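工作场所自动化 第4讲讲义
保洁岗位与双臂机器人:任务怎么拆,人的工作怎么变
10/30/26

上一讲讨论了仓库分拣,货物规格统一,动作重复,适合整段替换。保洁的情况不同。同一个卫生间,早上和傍晚的状态不一样,物品会被挪动,角落窄,活儿又碎。这一讲以Ferraro办公楼的保洁项目为例,看一个岗位引入机器人之前,管理方、供应商和保洁员各自要做哪些事。

一、任务拆分

项目组跟班记录了保洁员的日常工作,把一次卫生间清洁写成15个步骤,包括敲门确认、放警示牌、清台面、擦水箱、刷马桶、补纸、拖地、检查异味等。分类时看三点:要不要用力,要不要判断,出错以后谁来收拾。擦拭和取放物品归入可以尝试的一类。敲门确认和检查异味留给人。

拆分时容易漏掉顺手做的事。保洁员擦水箱时会顺手拿开上面的东西,擦完放回去,自己填表时往往不写这一步。对机器来说,拿开和放回各是一个单独的任务,要分别训练、分别验收。

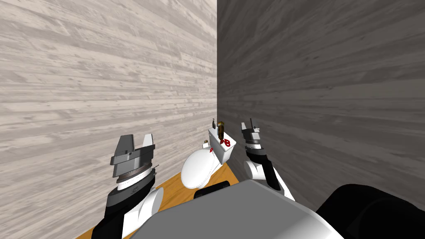 二、先在仿真里做

供应商Mukuter的做法是先在仿真环境里训练和测试,达标后再进楼。好处是撞坏东西没有损失,也不占用保洁员的工作时间。局限也要讲清楚:仿真里的地面不会积水,清洁剂不会起泡,也没有人中途推门进来。仿真成绩只能说明动作在几何上走得通。

办公楼二层租给了一家牙科培训机构,需要收拾的不只是洁具,还有教具。所以测试物品里加入了形状不规则的东西,牙颌模型就在其中。这类物品没有平整的侧面,夹爪从哪个方向接近、张开多大,都要重新考虑。
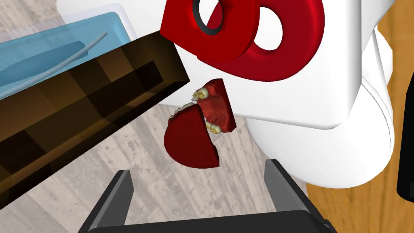

教具归位的规则最后是保洁班组写的。哪些可以动,哪些要等老师来收,以前靠口头交代,新人要跟班一段时间才清楚。写成文字以后,机器用得上,新来的保洁员也用得上。这是本案例中较早见效的一项改变,花费很少。

三、岗位变化

试点期间班组设了2名现场协调员,由原来的保洁员转任,负责开机前检查、异常时停机和事后补做。培训共24学时,内容包括急停操作、故障登记和交接班。工资问题谈得比较久。管理方起初认为协调员体力消耗小,不应加薪。班组的意见是责任增加了,出了问题第一个被叫去的是他们。双方到February还没有谈妥,后来改为按岗位津贴处理。

其余保洁员的工作也有变化。机器负责的步骤减少了弯腰和伸手,剩下的多是脏污较重、需要判断的活儿,连着做下来并不轻松。排班表如果只按面积计算工作量,就看不出这种变化。

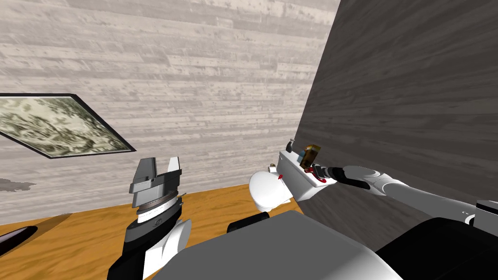
Adelmo Cattaneo在课前阅读的讨论区里提出,班组最担心的是返工算在谁头上:机器擦过一遍,人再擦一遍,系统只记机器那一遍,月底看报表,人好像没干活。他建议返工单独设一栏,由协调员填写,管理方不得删改。

这条意见可以和第2讲的绩效记录放在一起看。记录系统默认记谁的动作,就会影响谁的考核。Ferraro项目后来增加了返工栏,但填写率不稳定,忙的时候常常空着。

四、验收与停用条件

合同附件里应写明什么情况下停用。本案例写了三条:卫生间内有人,地面有积水,夹爪连续抓取失败。恢复使用要协调员签字,供应商不能远程直接重启。另外两家参与比选的供应商Arnar和Serton没有接受签字这一条,理由是影响运行时间。课上请讨论这个理由是否成立。
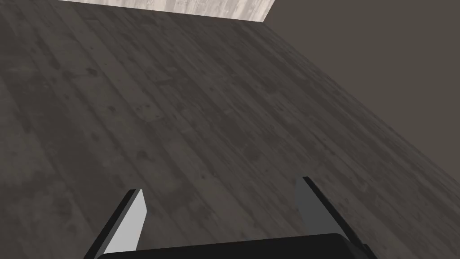 图4 仿真画面:张开的夹爪与深色木纹地板

课后作业

选一个你熟悉的岗位,跟班或访谈一次,列出工作步骤,标出表格里通常不写的那些。再写一段说明:如果其中一部分交给机器,返工由谁做,怎么记录。篇幅不限,下次上课前交。访谈要先征得对方同意,姓名用代号。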